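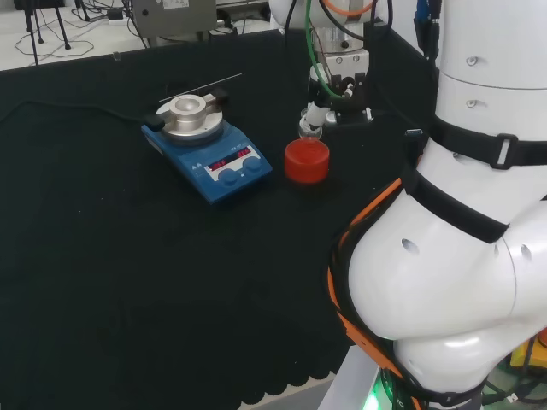 The hotplate with its metal block, on the bench with the black cloth

Print this page | E-mail this page

Metal block on a stirrer hotplate – which of the two numbers do I believe, and where does the flask go afterwards?

Abdelkrim Belhaj

Hello all! I've just started helping at Abou Zeid, which is a small teaching lab, and I've fallen completely in love with our blue stirrer hotplate. I learned on oil baths, many years ago, and I still have the ruined jumpers to prove it, so a clean metal block with a well in the middle feels like pure luxury.

The plate has two red readouts side by side and a knob under each. There is a thin metal rod going into the top of the block at a slant. I understand one side is for heat and the other for stirring, but I'd like to be sure what temperature I'm looking at. Is it the plate, the block, or what's in the flask? I set it to 39 and the flask contents, checked with a separate thermometer, were lower than that even after 13 minutes. Nothing was ruined, I'm only warming things gently, but I'd like to explain it properly to the students.

The other thing is smaller. Our flasks are the little round-bottom kind and obviously they won't stand up on their own. At the moment everybody has their own idea of where a flask should go once it comes out of the block. One student uses a mug! I'd like one habit that we all share. Would you keep a stand right beside the hotplate, or is that asking for knocked glass?

Any other block tips very welcome. I have the evening free and a large pot of tea.

Marguerite T.

Oh, I do love a block question! I moved our bench over from oil two summers ago and I would never go back.

The slanting rod sounds like your temperature probe. If it's plugged into the hotplate and the plate has recognised it, the heat readout should be following the probe, so it's telling you how warm the metal is where the tip sits. If it isn't plugged in (or has worked loose, have a wiggle), most plates go back to the sensor under their own top, and that can be a long way off what the flask feels. Follow the lead with your fingers before you switch on and find out where it ends up. I do this every single time now, after a very silly afternoon with a probe that was in the block at one end and in nothing whatever at the other.

Either way, it isn't reading your liquid. There's metal, then a bit of air, then glass, then the liquid, and each of them takes its share. A gap between the flask and the well makes a surprising difference, so the size of the flask matters. It should sit down into the well snugly, with the bottom of the bulb properly in the curve. If it perches on the rim or rattles about, you're mostly heating the room.

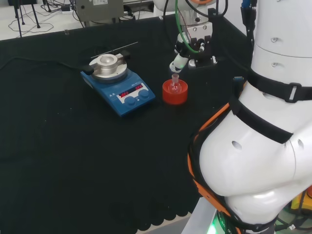
On the stand, yes, absolutely have one, and have it next to the hotplate! I like a short ring the bulb can nestle in with the neck pointing straight up. You want the trip from the well to the ring to be as short as possible, with nothing to reach over. Ours goes on the right of the plate because most of us are right-handed and the power cable goes off behind to the left. A bright colour helps too – on a dark cloth you can find it without looking twice, and so can the person who comes in after you.

Do check what your stand is made of, though. Cork will put up with a fairly warm flask. Some plastics won't, and you'll end up with a sad droopy ring and possibly a stuck flask. At 39 you have no worries at all, but a student who gets used to putting flasks straight in there will do the same thing at a much higher setting one day.

And please retire the mug.

pleridar_bench

get a bigger stirrer bar, that's probably it

Ines at Kustine

I'd go easy on the bigger bar! In a small round-bottom flask a long one just jumps and clatters against the glass. A little egg-shaped one follows the curve nicely and you can hear the difference straight away, it goes from a rattle to a lovely soft hum.

I agree with everything Marguerite wrote about the probe. What I'd add is how we set ours up in the morning, in this order:

1. Block on the plate, dead centre, and pressed down flat. Look underneath for grit first. One grain of sand and it rocks, and then the heat only gets through on one side.

2. Probe in its hole, all the way to the bottom, and the lead kept clear of the hot top.

3. Ring stand out beside the plate, with a flask tried in it for size. The bulb should rest down inside the opening and stay upright when you let go.

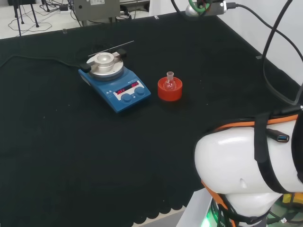
4. Stirring on before heating, slowly, then turned up until you see a small dip in the surface. Write down the setting, you'll want it again.

5. Heat last. Set it, then leave it alone. We wait until the readout has stopped creeping and then give it a good while longer before trusting the flask.

For the students, I'd have them make a little table: the number on the plate in one column and the thermometer in the flask in the other, taken every couple of minutes. It makes a really cheerful graph. Ours did it with plain water and argued about the shape of the curve all through lunch. You end up with your own offset for that block and that flask, and you can pin it on the wall. If somebody changes the flask size or the volume they need to do it again, so put both at the top of the sheet.

One last thing about the cloth. If you have fabric under the hotplate, smooth it out so that all the feet sit level, and don't let it bunch up against the sides. Ours at Ovum (where I was before) used to ruck up at the front and the whole plate leaned.

Enjoy the tea, and do come back and tell us what your offset is!

We use cookies to remember your settings on this site. By carrying on you agree to our use of them. Accept | Change settings

Contact us | © Pleridar Community Help | Back to top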